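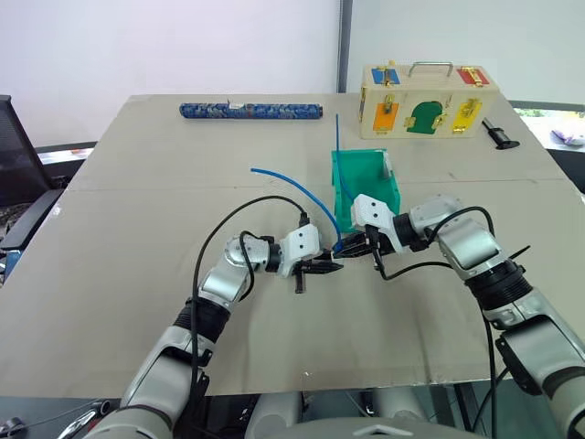 ## Craft table tidy, a little thread

**1/** Bindu Bhat here, back at the big beige table with my teal-green bin, which has become the home for anything thin, bendy and blue. You wouldn't think a person could own enough bendy blue things to need a bin, but then you haven't met me in January!

**2/** My one rule is that long pieces stand up in the bin. Laid flat, they roll off the table and I find them five weeks later behind the radiator (ask me how I know).

**3/** The blue patterned roll lives along the far edge. I do love those pale swirls, and I've been promising to find it a proper shelf ever since we moved to Stastham. It's still waiting, poor thing.

**4/** A few of you asked about the cream wooden box with the metal handle. It's lovely for carrying things from room to room, though Prakash Thomas keeps trying to borrow it for his seed packets. Two times now, Prakash!

**5/** Next up is the drawer under the window, and I'm a bit scared of it. If you have a good way to store ribbon without it tangling, please tell me, I'll be up until ten with a pot of tea.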